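Clurnov Help Desk
Ticket: Latch on pink Zilar box pops open when it's packed
Opened by: Sadia Lodhi
Product: Zilar hinged box, pink, size 3
Status: Waiting on customer

Sadia Lodhi wrote:
Hi! I bought the pink Zilar for our medicine (cold stuff, bandages, the boxed things that used to live all over the kitchen drawer) and I love the size of it, but I can't get the latch to behave. It closes fine when the box is empty. As soon as I've packed it, I press the white clasp down, it clicks, I walk away, and a bit later it's open again. Sometimes I hear it go. I've had it since June and it was doing this from the first week, I just kept blaming myself for overfilling it.

I went through the steps on your help page before writing, so you don't have to send me those again :)

Wiped the rim and the clasp with a damp cloth and let it dry. Same.
Opened and closed it a bunch of times to loosen the hinge. Same.
Turned the whole box around so I was pressing the latch from the other side, in case it was my thumb. Same, and awkward.
Packed it half full. Better! Stayed shut overnight.
Packed it the way I want it packed. Popped open before lunch.

Bernadette Fitzsimmons (Clurnov support) wrote:
Hi Sadia, thanks for trying all of that first. Could you tell me what kind of surface the box stands on? If the base is twisted even a little, the lid pulls to one side and the clasp only catches by a corner. Please also let me know whether the cartons go in flat or standing up.

Sadia Lodhi wrote:
Okay, so I moved it off the kitchen counter, which has a seam right where the box used to sit, and redid everything on the Grerum table. It's the light one with the wavy grain, and I wiped it down first so there wouldn't be crumbs under the box.

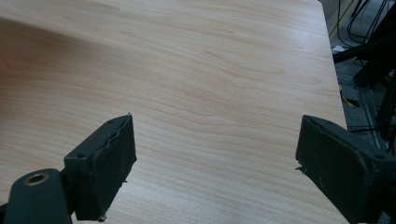
I put a ruler on edge in both directions and couldn't see light under it, so I'm calling it flat. The box doesn't rock on it either. I pushed down on all the corners one after another and it just sat there.

And it still popped! Took longer, though. On the counter I'd get maybe an hour out of it, on the table it went most of the afternoon. So you may be onto something with the twisting, but I don't think it's the whole story.

The cartons go in standing up. Everyone in my house reads the labels from the top and if I lay them down they get dug through and nothing goes back. I know, I know.

Bernadette Fitzsimmons wrote:
That helps a lot. I suspect the height. Would you empty the box completely, stand it open with the clasp toward you, and send a photo with the tallest carton next to it? And check the hinge pins while it's open – both should sit all the way in.

Sadia Lodhi wrote:
Done. Both pins are in, I pushed on them with a spoon handle and neither one moved. The carton is the green and white one, that's the one I always end up forcing. 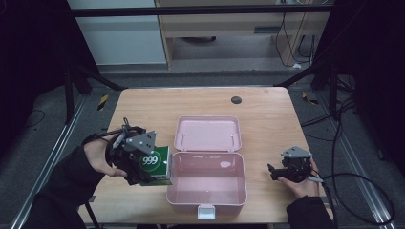 Box emptied out and open, latch at the front, 999 carton just to the left.

I also tried it with that carton lying flat and everything else still standing. Closed on the first press, and it's been shut since yesterday. Then I stood it back up to be sure and the lid bowed in the middle, I could feel it with my palm. So that's my answer, I guess, but I'd still like to stand them up if there's any way. Is there a deeper base that takes the same lid?

Bernadette Fitzsimmons wrote:
4 Jul 2025
There is, and the lid you have will fit it. I've asked Mebrat Weldu in parts to check whether we have the pink in stock. While you wait, please keep the tall carton flat and don't tape the clasp down, as it puts strain on the hinge side. Can you confirm your mailing address?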